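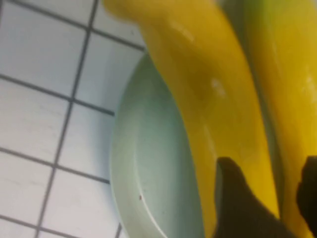
Figure 1. Two yellow bananas and a pale green bowl. Note the greenish tint at the upper end of the banana on the right.

FRUIT IN THE HOME KITCHEN
Handout for Unit 6: Bananas - ripeness, storage and the fruit bowl

Baleva Evening School, Household and Kitchen Course

Please read this handout before the practical session. Bring it with you, because the table for your notes is at the end and we will fill it together. Those who missed Unit 5 (apples and pears) can still follow, but the words "climacteric" and "ethylene" were explained there, so I repeat them shortly.

1. What we repeat from Unit 5

Some fruits continue to ripen after they are picked. We call them climacteric fruits. Bananas, apples, pears, peaches, avocados and tomatoes belong to this group. Other fruits, for example grapes, strawberries, lemons and oranges, do not ripen in this way. They become older and softer, but they do not become much sweeter.

Climacteric fruits give off a gas called ethylene. It has no color and in the kitchen we do not smell it. The gas is a signal for ripening, and it acts on the fruit that produces it and also on the fruit lying beside it. A banana gives enough of it to be useful, and sometimes enough to be a nuisance.

2. The color of the peel

The peel of an unripe banana is green because of chlorophyll. During ripening the chlorophyll is broken down and the yellow color, which was there already, becomes visible. At the same time the starch inside changes into sugar. This is the reason why the color of the peel can serve as a practical guide to the taste.

For this course we use six stages. In the trade you will find charts with seven or even more, but six is enough for a household.

Stage 1. Green all over. Hard, difficult to peel, mostly starch. Can be boiled or fried, but is not pleasant raw.

Stage 2. Green with some yellow. Still firm. Buy at this stage if you want to eat the fruit later in the week.

Stage 3. Yellow with green at the ends. Firm flesh, mild taste, a little dry in the mouth. Many people prefer this stage for slicing, because the slices keep their shape.

Stage 4. Yellow all over. Sweet, easy to peel, still holds together on a fork.

Stage 5. Yellow with brown spots. Sweeter and softer, with a strong smell. Good for porridge, milk drinks and mashing.

Stage 6. Mostly brown. Very soft. For baking, provided the flesh is sound.

Look again at Figure 1. The right banana has green only near the stem region, and the rest of what we see is yellow. From the peel I would write it down as Stage 3. For the left banana I would be more careful. The part that we see is an even yellow, but both of its ends are outside the picture, and for the difference between Stage 3 and Stage 4 we need both ends. When you judge fruit in the practical session, always turn it around before you write a number.

Two more remarks about looking. First, the light changes the color. Under a warm lamp a Stage 2 banana can pass for Stage 3, so do your judging near the window if possible. Second, a bright shine on the peel is only a reflection and says nothing about ripeness. Students sometimes note it as a pale spot.

3. The shape, and why the edges matter

A banana is not quite round in section. It has ridges that run along its length. In a young fruit the ridges are sharp, and when the fruit fills out they become softer. You can feel this with a finger. A fruit with very sharp ridges was probably cut early. It will usually become yellow, but the taste may stay somewhat flat.

The ridges are also the place where the peel is rubbed first. If you see thin brown lines exactly on the ridges and nowhere else, think of rubbing in transport before you think of overripeness. Press gently beside the line. If the flesh there is firm, the fruit is good.

4. The bowl

A fruit bowl is a nice object on the table, but it is also a storage place, and it should be chosen like one.

Depth. A shallow bowl is better for bananas than a deep one. In a deep bowl the lower fruit carries the weight of the upper fruit, and every contact point may become a bruise. In a shallow bowl we are forced to put less in. This is a good thing.

Width. The bananas may stick out over the rim, that does no harm. But they should not balance on it. A narrow rim presses into the peel on the lower side, where we do not look, and after two days there is a dark line.

Material. Glazed ceramic, glass and smooth plastic are all easy to wash. Unglazed clay and open basketwork let the air through, but juice from a broken fruit goes into them and is hard to remove. If you use a basket, lay a cloth inside and wash the cloth.

Color. This is a matter of taste, with one practical point. In a pale bowl you notice dark juice, dust and fruit flies sooner. In our kitchen we use the Julletine bowls, which are light inside, and I ask you to put the old brown ones back on the upper shelf.

Cleaning. Empty the bowl completely once a week. In my house this is done on Sunday, before shopping. Wash it with warm water and a little soap, rinse, dry it well, and only then put the fruit back, older pieces on top. A wet bowl under fruit is an invitation for mold.

5. Where to put it

Room temperature, out of the sun, not above the radiator and not next to the stove. The top of the refrigerator is a popular place but often a warm one. Check it with your hand in the evening.

Green bananas do not belong in the refrigerator. Cold stops the ripening and damages the peel, and a fruit which was chilled at Stage 1 or 2 may never become properly sweet. Ripe bananas can go in. The peel will turn dark brown or almost black, but the inside stays good for some days more. Tell the other people in your household about this, otherwise they will throw the fruit away.

Hanging on a hook is useful for a full bunch. For two or three loose fruits it brings little.

6. Alone or together?

If you want quicker ripening: put the bananas in a paper bag with an apple and fold the top once. Look every day.

If you want slower ripening: keep them in a separate bowl, away from apples and pears, in the coolest room that is not cold.

Some people wrap the stems with kitchen film. I have seen small effects and I have seen none. You may try it at home, but then please keep an unwrapped fruit from the same bunch for comparison - without it we cannot say anything.

Do not keep ripe bananas close to leafy vegetables, cucumbers or broccoli. The ethylene makes them yellow and limp before their time.

7. What to do with the very ripe ones

Do not wait until there are five of them. Peel, cut in pieces, lay the pieces flat on a tray, freeze, and then move them to a box. They are ready for milk drinks or baking. A banana which is frozen in its peel is a lot of work to peel afterward.

Recipe for the practical session: Rimotberg banana loaf

400 g peeled banana, Stage 5 or 6
250 g flour
100 g sugar
2 eggs
80 ml mild oil
2 teaspoons baking powder
1 pinch of salt

Mash the banana with a fork, not too fine. Stir in the eggs, the oil and the sugar. Mix the flour with the baking powder and the salt in a second bowl and add it in two parts. Stop stirring when you see no more dry flour. Bake in a lined loaf tin at 175 degrees Celsius for 55 minutes, then test with a wooden stick. If the stick comes out with wet dough, give it 10 minutes more. Let the loaf stand in the tin for a quarter of an hour before you cut.

If a fruit smells of alcohol, leaks, or has mold on the flesh or at an open split in the peel, do not use it for the loaf. Brown flesh alone is no problem, although it makes the loaf darker.

8. Tasks for the practical session

Work in pairs. Each pair gets a bowl, a Soylu kitchen scale, a knife, a board and a share of the fruit. The scales are switched on with the left button, and please wait for the zero.

a) Judge the stage of every banana, first alone and then together with your partner. Write both numbers, also when you do not agree.

b) Weigh each banana with the peel. Then peel the ones marked for the loaf and weigh again. Calculate which part of the weight is peel. As an example for the calculation: if the fruit weighs 770 g with peel and 500 g without, the peel is 270 g, and 270 divided by 770 gives 0.35, so 35 percent.

c) How much unpeeled fruit must you buy for 400 g of flesh? Use your own result from b), and not my example.

d) Arrange the remaining fruit in the bowl for storage. Be ready to explain which piece should be eaten first.

9. Table for your notes (copy it into your notebook)

Fruit no. / Stage, my opinion / Stage, partner / Green at the ends, yes or no / Spots, yes or no / Weight with peel / Weight without peel

10. Homework

Keep two bananas of the same stage at home, one in a bowl with an apple and one alone in another room. Note the stage of both every evening until the first one reaches Stage 5. A short table is enough, I do not need a report. For those who have no second room, a closed cupboard is acceptable - but write it in your table.

In Unit 7 we continue with citrus fruit. Please bring a small grater, if you have one.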